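Home | Diary | Allotment | Links | Contact

December: sorting out the back room
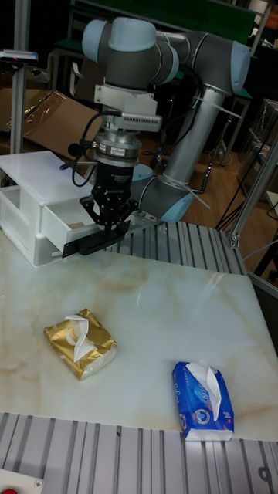

White plastic drawers, left-hand side of the table.

Up at six. Frost on the cars and the bin lids, and the side gate stuck again until I kicked the bottom of it. Had porridge and the last of the plum jam, then caught the 81 into Dosthorpe before the shops got busy.

I wanted seed labels, string and a new bulb for the landing. The hardware shop had string and bulbs but no labels until after New Year. Paid 99p for the string. Had a tea in the bakery and read somebody's left-behind paper, mostly about the bypass.

Home by eleven and made a start on the seeds. I've been putting it off since October. They were in three biscuit tins and a shoe box, all mixed up, with beans in with the flowers and a good many packets with nothing written on them. I threw out anything older than four years except the parsnips, which I threw out whatever the date as they never come up for me after the first spring. Kept 14 packets of beans and peas. That is too many for half a plot but I can swap some in February.

Soup for dinner, leek and potato, a bit thin. The radio said snow on high ground, nothing for us.

Did the onion sets order in the afternoon. I had Sturon last year and they bolted, so this time it's a red one. Postage has gone up again. I also wrote out the sowing list for the kitchen door: broad beans under cover in January, leeks and early lettuce the month after, nothing else until March however mild it gets.

Changed the landing bulb. It is brighter than the old one and shows up the wallpaper, which wants doing.

Bed at ten. Must ring about the boiler.

Last updated: December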